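Pastry handling moves off the night shift
May 29, 2019

Yaa Laryea runs process engineering at Nillora, a bakery supplier that is preparing to automate the plating step. Each pick is worked out in simulation before a cell is changed. "Donuts and croissants fail differently," she said. "One loses its topping, the other gets crushed. We tune the grip for each."

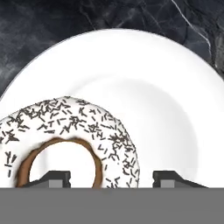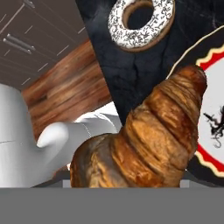
Simulated views from the gripper: iced donut on a white plate, then croissant.

Lamisi Ametepe was less interested in grip force. She wanted to know who clears a stop at 4 a.m., and whether that person would be paid as an operator or as a packer.

Laryea said the grade is being rewritten. Packers will get 10 hours of training on fault recovery and will be allowed to change the speed setting themselves. Two stations per line will stay manual. The target is up to 2,000 pieces a shift.

"The lifting goes away," Laryea said. "The watching goes up, and watching is tiring. We are still setting the length of the rotation."

The first cell is due on the Ondia line.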